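Help > Celebrity & Entertainment > Gossip
2 min read

Is the Joltuva breakup real or is it just promo for the show?

I keep seeing that the two leads from Joltuva have split after two years together. Every site I click on cites "a source close to the couple" and every one of them links back to the same Ploltley post. The new season starts in August. Am I the only one who finds that timing a bit handy? Has either of them confirmed anything, or are we all passing around one rumor?

ploltley_lurker

One rumor, as far as I can tell. I went through the coverage last night and found 31 write-ups, and all of them trace back to that post from 3/24/24. The "proof" in it is that she unfollowed him. She follows 158 accounts and has a habit of clearing people out, her own sister included, so I wouldn't hang a breakup on that. 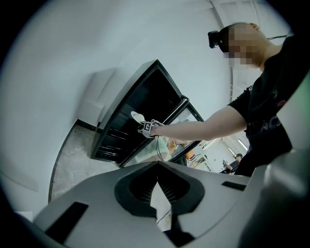

Headset on, at the tall black cabinet.

The other thing people bring up is that he went to the Zamora premiere alone. He was in the movie and she wasn't. Plenty of married people skip each other's work events. When they got together it took them months to say so, and they only did it in a joint statement. If there's a breakup I'd expect the same – a short, dull statement on a Friday night. Until then I'd file this under slow news week.

One correction to the question: they've never said when they started dating. The two years figure comes from fans counting back from a vacation photo.

mullitz_fan_forever

its real. my cousin's roommate did extras work on season 3 and said they didnt talk between takes AT ALL. also look at her face in the trailer

grumpyrewatcher

Not talking between takes proves they were working. And the trailer is a show where her character hates his character, so I'm not sure what her face was supposed to do.

I'm less sure than the first reply that it's all invented, though. Mullitz ran a piece saying the house is for sale, and the listing does exist. I looked it up. What the piece leaves out is that the house was listed before, last year, at the same price, when everybody agreed they were blissful. So either they've been breaking up for a very long time or they just want to move.

As for promo, maybe. The fan forum had some 400 new comments in a day, which can't hurt the show. But I can't prove the studio planted it, and neither can anyone else here.

Related
Who is the Zamora soundtrack singer dating now?
Are "source close to the couple" quotes ever real?
Joltuva season 3 ending: did they break up on the show or not?
How do I mute celebrity news in my feed?

Contact us | Terms | Copyright 2024 | Back to top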